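Über uns

Trernness ist ein kleines Team in Rendau, und wir bringen Roboterarmen Küchenarbeit bei. Gegründet haben uns Muthu Nadar und Birger Söderlund, und beide stehen bis heute am liebsten selbst am Tisch!

Wer uns kennenlernen will, sollte von unserem lehrreichsten Fehler hören. Im Januar lief unser Programm Trivon seit Wochen prächtig: 2.338 Griffe, kaum Ausschuss. Dann schloss der Greifer mitten im Ablegen ein zweites Mal, mit voller Kraft, und ein Teller zersprang. Verletzt wurde niemand, aber Birger drückte den Not-Halt und wir hielten alles an. Die Ursache war ein doppelt gesendeter Befehl nach einem kurzen Verbindungsabriss. 66 Zeilen Code haben wir dafür neu geschrieben (und dabei unglaublich viel gelernt).

Heute begrenzen wir die Greifkraft auf 40 Prozent, und jede neue Version muss 200 Durchgänge ohne Störung schaffen, bevor sie freigegeben wird.

Teller, Gestell und Klebebandraster:
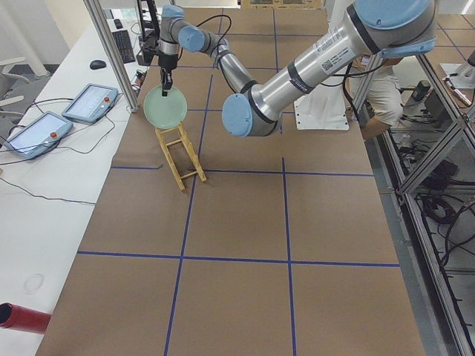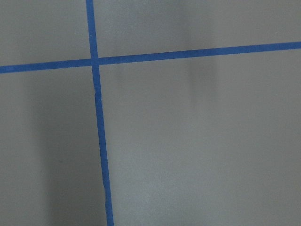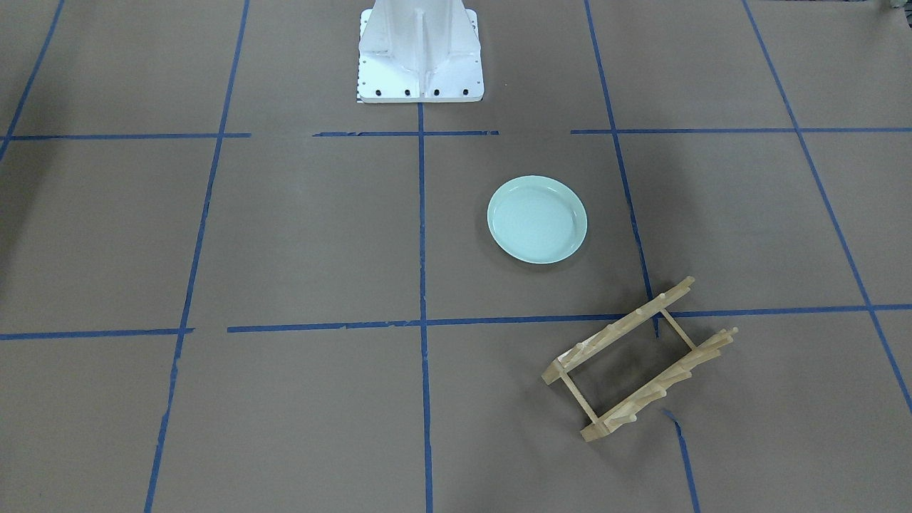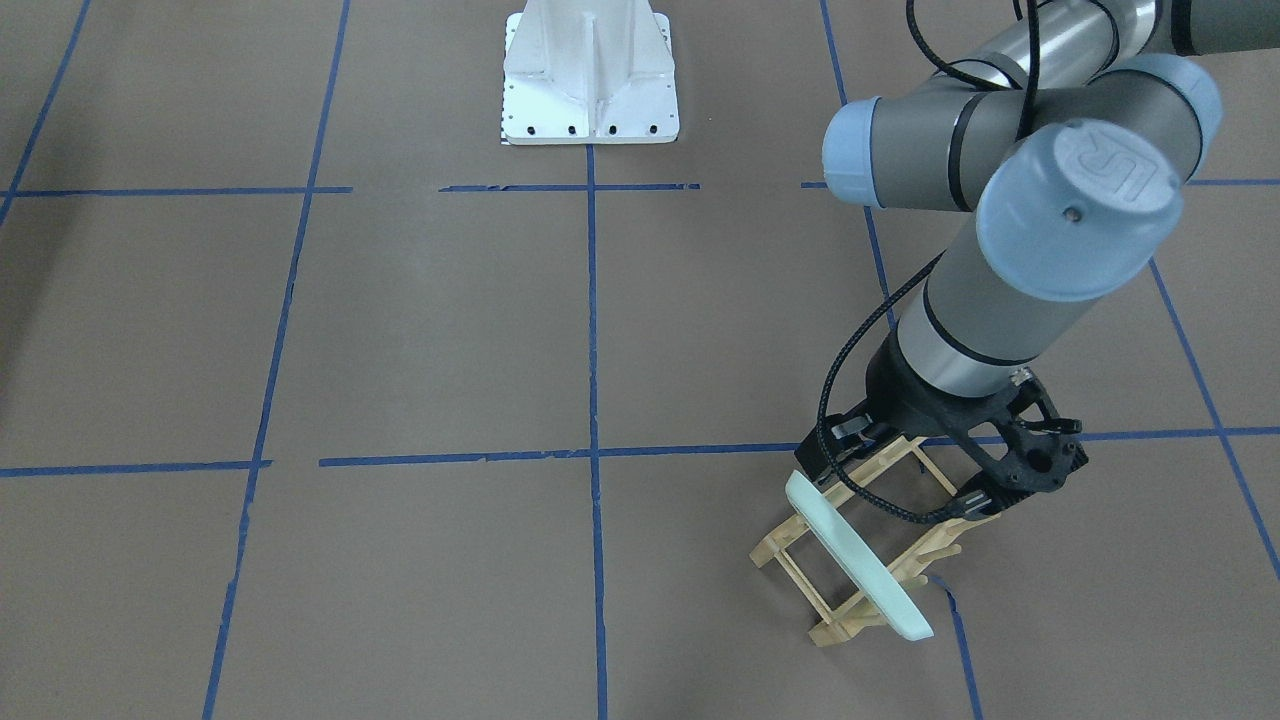

Störungen schreiben wir seither alle auf, auch die peinlichen. Das Protokoll geht jeden Monat an unseren Partner Barbier, und aus dessen Rückfragen sind schon etliche Verbesserungen entstanden. Wer Lust hat, mit uns Fehler zu suchen: Wir freuen uns über Post und zeigen die Werkstatt gern!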